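How to Get a Second Opinion Before an Operation (and Make It Worth Having)

By Lurdes Mota
Posted 24/06/2012 in Health & Money

Most advice on second opinions says to get one. Fine. It then skips the part where you sit on hold with the records department, pay for a visit that may not be covered, and hear the same thing from a doctor who trained down the hall from the first. I have been through this for my gallbladder and again for my mother's hernia, and I'm not convinced that a second opinion is worth much unless you set it up properly.

I'm not a doctor. I used to handle claims for a small insurer and I now write about bills. If you have something that needs to be dealt with today, go and have it dealt with. What follows is for planned operations, the kind where somebody hands you a folder and asks which week suits you.

Before you start

You need the exact name of the operation. "They want to go in and fix it" won't do. Ask the scheduler to spell it out and ask for the billing code while you're at it. Schedulers will sometimes say they don't have the code yet. They usually have it, or they have the likely one, and the likely one is good enough for a phone call to your insurer.

You also need to know how long you can wait. Ask the surgeon directly: "What happens if I do this in two months instead of two weeks?" Write the answer down in the words used. I've had "it's up to you" and I've had "I wouldn't." Those are very different, and by the time you get to the parking lot you'll remember whichever one you liked better.

Step 1. Ask for your records, all of them

Call the records department, not the surgeon's office. Ask for the office notes, the lab results, the pathology report if there is one, and the scans themselves. The report on a scan is one person's reading of it. A second doctor working from the first doctor's report is only giving an opinion on the wording.

Get the scans on a disc. Check the disc at home. Mine had another date of service on it and nothing from the visit I cared about, and I found this out the night before the appointment. Some discs only open with a viewer program that the hospital uses. The one I got wanted a thing called Umero, which would not run on my computer at all, so I called ahead and asked the second office if they could open it. They could. Ask first.

There may be a copying fee. Ask for it in writing, and ask whether it's waived when records go straight from one doctor to another. It often is, though you may not hear about that unless you bring it up. The drawback is that you never see what was sent. I paid for my own copy and carried it in.

Step 2. Pick the second doctor yourself

Your surgeon will very likely offer you a name. Be polite and write it down. Then find another one. I don't think there is usually anything crooked about it. People recommend people they know and agree with, the way you would if someone asked you for a plumber. But agreement is exactly the thing you're trying to test.

Look for someone in a different practice and, if you can manage the drive, a different hospital. It's also worth thinking about a different kind of doctor. For my mother's hernia we saw a second surgeon, who said operate, and then her regular internist, who asked how much it bothered her. It didn't bother her much. Neither of the surgeons had spent any time on that.

Be careful with the rating sites. I looked up both surgeons on one called Zundik and found that the reviews were mainly complaints about parking and praise for the front desk. That tells you something about the front desk. As for the "top doctor" plaques on the wall, some of those are paid for, and I'd want to know who sold them before I gave them any weight.

Step 3. Call your insurer, then call again

Ask three things: is a second opinion covered for this code, does the second doctor count as in network at the address where you'll be seen, and do you need a referral. The address matters. A doctor can be in network at one office and out of network across town.

Get the name of the person you talk to, the time, and a reference number for the call. Then call back another day and ask the same questions. I worked in a place like that, and two people at neighboring desks could give two answers, both of them sure. If the answers differ, ask for the one you want in a letter.

Step 4. Write your questions down and keep the list short

You will get less time than you were told. My second opinion was booked as 40 minutes. I'd put the talking part at far less than that, after the forms and the blood pressure and the part where everyone looks for the disc. Bring no more than five questions. Mine were these, more or less:

What do you think is wrong, and how sure are you?
What happens if I do nothing?
Is there anything short of an operation that you'd try first?
How many of these have you done in the last year, and how often did it go badly?
If your plan is different from the first one, what are you seeing that they didn't?

The one about numbers makes people squirm, patients and doctors both. Ask anyway. "Lots" is no answer. A surgeon who keeps track will tell you, and may even look pleased to be asked. And ask what counts as going badly, as one office may be counting only the serious stuff while another counts every infected stitch. 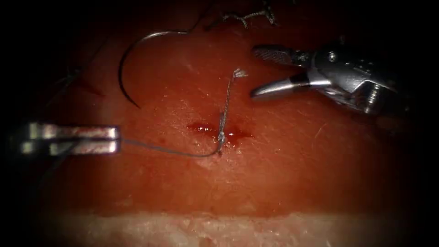 Take someone with you if you can. Their job is to write and to keep quiet, which my brother-in-law was not able to do. If you have to go alone, ask if you can record it on your phone. I've been told yes and I've been told no, and the no was pleasant enough, but I noticed it.

Step 5. Don't tell the second doctor what the first one said. At least not yet

People argue with me over this. The second office will have your notes, so it's no secret. Even so, I'd start with your symptoms, in your own words, and let the doctor examine you and look at the scans before you say "Dr. So-and-so wants to take it out." Once that sentence is in the room, the easiest thing in the world is to agree with it.

My old coworker Prakash Pinto thinks this is silly and that any decent doctor will make up his own mind. Maybe. He also had his knee done on the first opinion and is happy with it, so he has no reason to think otherwise. I'd still rather hold back for ten minutes.

Step 6. Compare what they wrote down

Ask for the second doctor's notes as well. What you were told in the room and what went in the chart can be surprisingly far apart. In my case the surgeon said to me that waiting was reasonable, and the note said "recommended surgery, patient undecided." Both could be true, I guess. I called and asked for the waiting part to be added, and after a couple of messages it was.

Put the two sets of notes side by side and look for the following. Do they agree on what's wrong? If they don't, forget the treatment for now and sort that out first. Do they agree on how urgent it is? Do they name the same operation, or are they using the same word for different things? "Repair" covers a lot of ground.

If they disagree, you can get a third opinion, but I'd be wary of going on until you hear what you were hoping for. A better move is to ask the first surgeon about it to his face: "Dr. Namboodiri saw the same scan and would wait six months. Why wouldn't you?" You aren't being rude. The reply will be either a reason or a sigh, and you can do something with either one.

Step 7. Get the price while you still have some pull

Once you've signed, your pull is gone. Before that, ask each office for an estimate that covers the surgeon, the anesthesia, the facility, and any lab work afterward. You will be told that it's impossible to say. Ask for the usual range for that code, then. The first estimate I was given left out the anesthesia completely, and when I asked for it to be put in, my share came to $3,473. The second hospital was lower, though its sheet had so many footnotes that I wouldn't swear to it.

Don't choose a surgeon on price. Do use the price to find out who will give you a straight answer to a plain question, because you'll be asking that same office for things at bad moments later on.

When it probably isn't worth it

If the problem is minor, the operation is minor, and you'd go ahead whatever anyone said, save your copay. If the delay could hurt you, skip it or do it by phone. And if you're only going because a relative is nagging you, well, maybe let the relative read the notes.

I've seen articles that say second opinions change the plan in some huge share of cases. Check who was studied before you believe it. People who go looking for another opinion tend to have doubts to begin with, or odd cases, so I wouldn't expect the same rate in everybody else. For what it's worth, mine changed the date and not the operation. My mother's got canceled, and as of April she was still fine.

Comments are open below. Please don't post your scans.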